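This site uses cookies to remember your settings. By continuing to read you accept our use of cookies.

Put the world state in a file people can read

Sunday, September 7, 2025

Most of the arguments I have had this year about robot software were about planners. Which one is faster, which one handles clutter, whether we should drop the planner and let a learned policy do everything. I think we spend too much time on that question. The part that costs us the most hours is the world state, meaning the program's own list of what is where, and most teams treat it as something internal that only the code needs to see.

I work on the software side of shelf stocking. Our stack has a perception node called Gidey, which finds objects and gives each one a pose, and a task planner called Edach, which decides what to pick and where to put it. Between them there used to be a stream of messages. Gidey published, Edach listened, and if you wanted to know what Edach believed at the moment it made a bad choice, you replayed a log and added print statements.

In June we ran a set of 100 stocking trials and had a string of failures that looked like bad grasps. The arm would go to a can and close slightly to one side of it. Two of us spent most of a week on the grasp code. The grasp code was fine. Edach was using a pose that was 988 milliseconds old, and the can had been nudged in between. The age of the pose was in the message header the whole time. We had no view that showed it next to the decision.

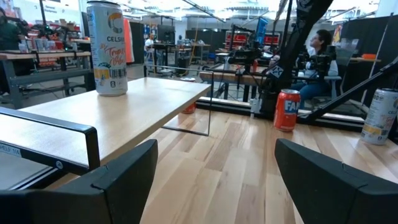

A world state should be a plain table, written to disk every time the planner makes a decision. One row per object, with the name, the pose, the surface it rests on, the time it was last seen and which camera saw it. We write ours as text, and anyone on the team can open it without starting the robot software. The column for the surface is the one people leave out, and it matters more than they expect. With one Celsius can up on the shelf board and another down on the tabletop, the label alone does not tell the planner which one it has. A Fanta can standing on the table is easy to name, but the red can mostly hidden behind the far end of the shelf is a different case, and I want the table to say "partly seen, low confidence" and not a clean pose with three decimals. If the row says that, the planner can choose to look again from another angle.

The usual objection is speed. Writing a file in the middle of a control loop sounds like a bad idea, and it would be if we did it in the control loop. We do it at the decision step, which runs far less often, and the write goes to a separate thread. The joint controller never waits for it. On our machine the extra cost to the planner is 6 milliseconds per decision. I will take that trade any day.

The second objection is that learned policies have no world state to write down. That is partly true. A policy that goes from pixels to motion does not keep a table of cans. But almost every team I have seen running one still has some code around it that decides when to start, when to stop and whether the job is done. That code has beliefs, and they can be written down. If your success check thinks an item is on the shelf, record that, along with the reason it thinks so.

There are tools that try to solve this. We tried Clikico, which draws the scene in 3D and lets you scrub through a run. It is a good viewer and we still use it for demos. It is less useful for finding out why a decision was made, for the simple reason that you can't diff a 3D scene. Two text files you can diff in a second. When a trial fails, I compare its table to one from a trial that passed, and the bad row usually stands out.

I would also like the file format to be boring. Nimetti, the format we started with, had nested frames, inheritance between object types and its own query language. New people needed days to learn it and then avoided it. We replaced it with a flat table and 60 lines of Python to check it for missing fields and stale times. It does less, and people open it.

If you are starting a manipulation project now, do this before you pick a planner. Decide what your program is allowed to believe, give each belief a time and a source, and save it somewhere a tired person can read it. You can swap the planner later. We have done it twice, and the table stayed the same both times.

Contact | Copyright 2025 | Back to top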